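Section 4. Teaching the Produce Picking Task by Remote Control

4.1 Purpose of This Section

This section explains how an operator teaches the Calline mobile unit to pick produce from a display stand and place it in a shopping basket. It applies to all Skorkano training rooms that use the Gralolach control station. Operators must complete Section 3 (Arm Calibration and Emergency Stop) before beginning any work described here.

Teaching is carried out in short recorded runs called episodes. In each episode, the operator moves both arms from the control station while the unit stores the arm positions, the finger positions and the pictures from its cameras. A full teaching set for this task is 113 accepted episodes.

4.2 Preparing the Stand and Basket

1. Clear the floor between the unit and the display stand of tools, loose cables and packing material.

2. Fill each bin of the stand according to the task sheet. Mixed bins are permitted where the sheet calls for them.

3. Confirm that every item named in the task sheet can be reached by at least one arm without moving the base.

4. Set out the basket assigned to the episode. Do not change to another type of basket partway through a teaching set.

5. Record the stand layout number in the session log.

Note: Small differences in how the produce lies in the bins are desirable. Operators should not arrange items in straight rows or return them to exactly the same spot between episodes.

4.3 Checking the Wrist Cameras

The wrist camera provides the close view used during the last part of each reach. The check in this subsection must be made at the start of every shift and again after any contact between an arm and the stand.

1. At the control station, open the Views page and select the wrist camera to be checked.

2. Move the arm slowly until the gripper is near the edge of the stand.

3. Confirm that the fingers are visible and that the picture is sharp at close range.

4. Look for any cable that has come to rest against the stand. Stop the arm and reroute the cable if it pulls tight during movement.

5. Repeat the check for the other arm.
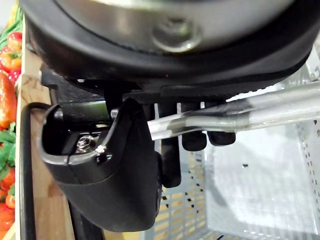
Figure 4-1. Wrist camera view with the gripper beside the produce stand.

Caution: Do not tighten or loosen any fastener on the gripper while the arms are powered. If a screw or nut appears to have worked loose, press the emergency stop and follow the procedure in Section 3.

If the picture freezes or arrives late, close the Views page and open it again. If the fault remains, end the session and report code 846 to the room supervisor.

4.4 Recording an Episode

1. Take hold of both hand controllers and wait for the steady tone.

2. Press Start. Recording begins at once.

3. Use one arm to hold the basket by its handle. Keep this arm as still as the task allows.

4. Move the free arm toward the named item with the gripper open. Approach from above, and slow down before the fingers enter the bin.

5. Close the fingers on the item. Lift it clear of the front edge of the stand before moving sideways.

6. Lower the item into the basket and open the fingers. Do not drop items from a height.

7. Repeat steps 4 through 6 until all items on the task sheet have been collected.

8. Return the free arm to its rest position and press Stop.

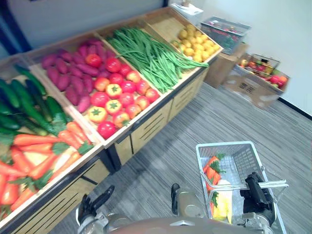

An episode should take no more than some 19 seconds for each item collected. Longer episodes are not rejected for length alone, but the operator should review them for long pauses, which the unit will learn along with the rest of the motion.

Note: If an item slips during the lift, the operator may pick it up again within the same episode, provided that it has fallen back into a bin or into the basket. If it has fallen to the floor, press Stop and mark the episode as failed.

Warning: No person may reach into the stand or the basket while recording is in progress. A second staff member who needs to enter the work area must first ask the operator to press Pause and must wait for the operator's spoken reply.

4.5 Accepting or Rejecting an Episode

After each recording, the control station plays back the episode at double speed. Accept the episode only if the following are true:

- All items on the task sheet were placed in the basket.
- The basket remained upright throughout.
- Neither arm struck the stand with enough force to move it.
- All camera views are complete from start to finish.

Rejected episodes are to be kept, with the reason entered in the log. They must not be deleted from the control station.

After four rejected episodes in succession, the operator shall stop and take a break, and the arms shall be checked again as described in 4.3.

4.6 Questions and Changes to This Procedure

Requests to change the item list, the stand layout or the basket type should be sent in writing to Sudheer Varma, Training Room Operations, Shenoy site. Changes take effect when a new task sheet has been issued. Until then, operators shall continue to use the current sheet.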